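Storing Knitwear Between Seasons: Moisture, Moths and Fold Lines

Member notes, October 10, 2025

Every fall the repair desk at Skista takes in knitwear that was put away in good order and came out damaged. The damage falls into a few groups: holes from larvae, yellowed patches where body oil was left in the fiber, and stretched shoulders from hangers. All of it starts in storage, and most of it can be prevented with a wash and a suitable box.

Washing comes first. Clothes moth larvae feed on keratin, the protein in wool, cashmere, mohair and alpaca. They do better on fiber that also carries sweat, skin flakes or food residue. A sweater worn once against the skin should be treated as soiled. Use cool water and a detergent labeled for wool. Ordinary laundry detergents often contain protease, an enzyme that breaks down protein stains and can weaken protein fiber along with them. Keep the wash and rinse water at the same temperature and do not wring. Press the water out in a towel, then dry the piece flat, turning it once.

Drying takes longer than most people allow. Wool can take up a large share of its own weight in water vapor before it feels damp to the hand, so touch is a poor test. Weigh the sweater before washing and again during drying. One of our test pieces, a plain crewneck, weighed 840 grams before washing. It felt dry at 900 grams, which means 60 grams of water were still in it. Sealed in a plastic box at that point, it would have had nowhere to lose the moisture. Wait until the weight is back to the starting figure and then fold.

Fold along the length of the stitch columns where possible, and keep the number of folds low. Cables are stiffer than the ground fabric between them, and a sharp crease across a cable takes longer to relax than one in plain stockinette. A rounded fold is better. For long storage, place a roll of acid-free tissue inside each turn. Heavy pieces go at the bottom of the stack. Do not hang any knit over the weight of a light cardigan, as the shoulder stitches carry the full load and lengthen.

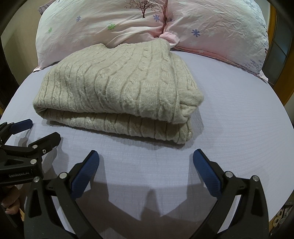

Saqib Marwat writes that cedar blocks did nothing for him over two winters and asks whether they are worth buying at all. He kept four in a drawer with lambswool and still found grazing on the cuffs.

His result is consistent with ours. Cedar oil has some effect on very young larvae in a tight container, but the vapor level in a normal drawer is too low to matter, and it falls as the wood ages. Sanding the surface brings back the smell for a while. We would not rely on it. Lavender sachets are in the same position. A closed container and clean fiber do most of the work.

For containers, we compared the Trateck lidded box with the Ivis zip bag. The Trateck has a continuous gasket and four latches. It keeps insects out, and it also holds in whatever moisture is put into it. The Ivis is a tightly woven cotton bag that lets vapor pass. Its weak point is the end of the zipper, where a small gap remains when the slider is fully closed. A strip of cotton tape folded over the gap closes it. In a dry closet either one is acceptable. In a basement, use the box and add a fresh silica gel pack.

If you suspect an infestation, freezing is the simplest treatment at home. Seal the piece in a plastic bag, press out the air and hold it at 0°F or below for 14 days. Leave the bag closed until it has returned to room temperature, so that condensation forms on the plastic and stays off the wool. Brush the seams afterward and vacuum the shelf, including the joints and the underside.

Stored pieces should be opened and checked in December. Look under collars and along the side seams first. The Malik fabric combs ordered for the repair desk have arrived and can be borrowed by members on the usual terms.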